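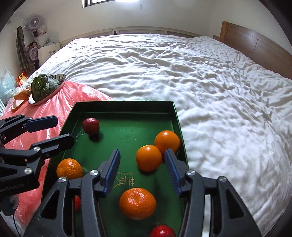 Home Explore Notifications Messages Profile

1/9
It is now one year that I buy my fruit and vegetables only at the Thursday market in Florkuldale. Several people asked me how it works in practice, so I will write it down in a short thread.

2/9
First the place. Florkuldale has 2,003 inhabitants, according to the sign at the entrance of the town. The nearest large supermarket is in Baltent, 40 minutes by bus. We have also a small Lolov shop behind the church, which is good for milk, rice and batteries. I would not recommend its tomatoes.

3/9
The market opens at 9 in the morning. In my first months I arrived at the opening and I paid the full price for everything. Now I go shortly before noon. The choice is smaller, but the sellers do not want to carry the boxes home again, and they become very friendly.

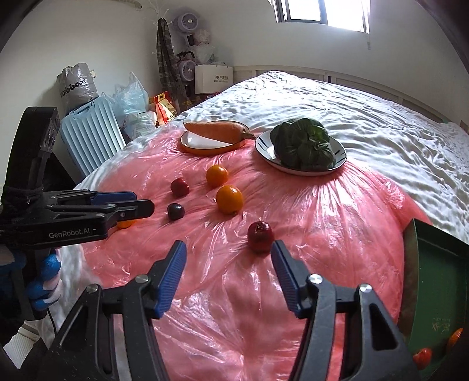
4/9
Can one eat fresh things in this way for the whole week?
For most of the year it is possible, if you eat in the right order. Salad and herbs are for Thursday and Friday. Peppers and courgettes come after the weekend. Carrots, cabbage and apples can wait until the last day.

5/9
My greatest mistake was to keep apples and bananas in one bowl. The apples give off a gas which makes other fruit ripen faster, and my bananas were brown by Sunday. I had read this before, in two languages, and I still did it for half a year.

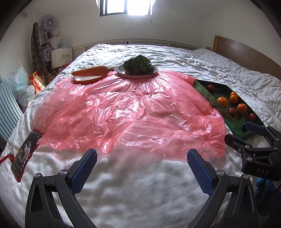 The second mistake was the carrots. I used to put them in the fridge with their green tops on, as it looked nice. The tops take the water out of the root, and then the carrots bend like rubber. Please cut the tops off on the same day. They can go into a soup, if you wash them well. Sand in soup is not pleasant.

6/9
Leafy greens I wrap in a kitchen towel that is slightly damp, and then I put them in the lowest drawer. The towel must not be really wet. I change it after two days. My grandmother used newspaper, and I believe this worked also, but in our house we do not buy a newspaper any more.

7/9
About money. I wrote all my shopping in Lekota (it is a simple app for household costs, in my opinion a little ugly). In summer I spent clearly less than before. In February I spent more. Over the year the difference is small, so I cannot tell you to do this for saving money. I do it for the walk and for the plums.

8/9
Citrus comes from far away also at our market, of course. The seller has it from October until spring. I take the heavy ones, as a heavy orange has usually more juice. The colour says less than I used to think.
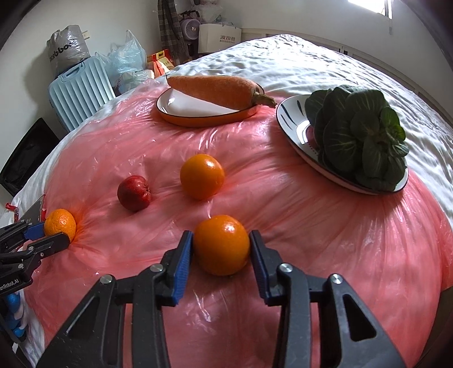

Orange and mandarin. The small ones I always eat first.

9/9
What I still have not solved is celery. It is sold only as a whole plant, I need 6 cm of it for a sauce, and the rest looks at me for a week. If you have a recipe which uses a lot of celery and does not taste too much of celery, please write it under this post.

More from this author
Which potatoes for which dish, a small table
The bus to Baltent has a new timetable again
Plum jam with less sugar, second attempt
Is a bread bin necessary?
Words for vegetables I learned wrongly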